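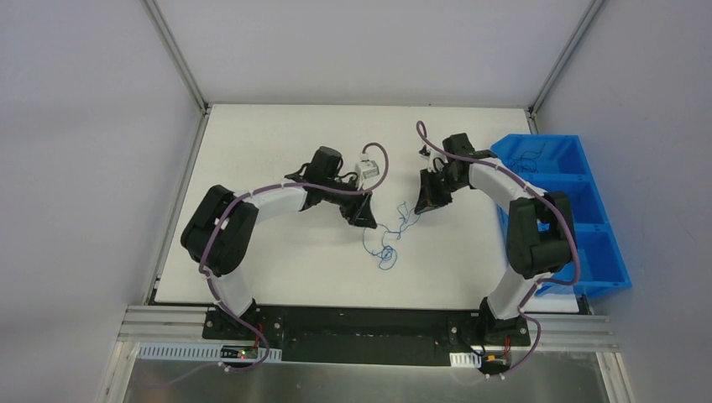
A white tabletop, a blue bin and plenty of purple cable.

The Wire Drawer Diet
February 12, 2024
By the Home Bench desk

Search stories Go

I own a drawer I can't open all the way. It's full of wire - offcuts, leftovers, bits I saved in August for a lamp I never built - and last month I finally tipped the whole thing out and got to work!

Thin insulated wire is the worst of it. Put three colors in a box together and they come out as one animal. Brown, light blue and purple, say, with loops going through other loops and a stray end poking out of the side (always the end you don't want). My first instinct is to pull. Don't pull! You'll only tighten the middle.

Put the heap on something flat and pale so you can see every strand, then pick one color and stay with it. I like to find a free end and feed it back through the loops, loosening as I go. Sharp kinks snag, so I smooth those between finger and thumb first. My drawer took 2 evenings and a large pot of coffee. 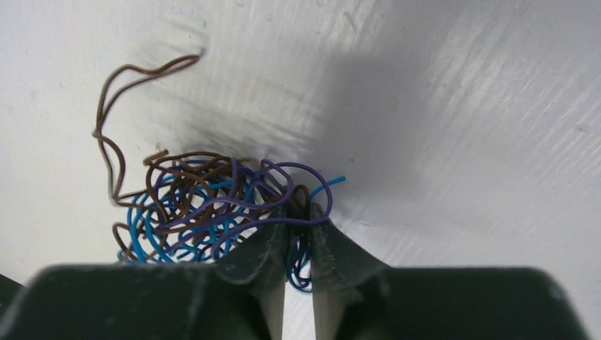 Where it all goes now

Each color gets wound around my hand, tied with a scrap of itself and dropped in a Zotivard tray. Anything shorter than my finger goes out. I did keep one very nice piece of purple, and I have no plans for it whatsoever.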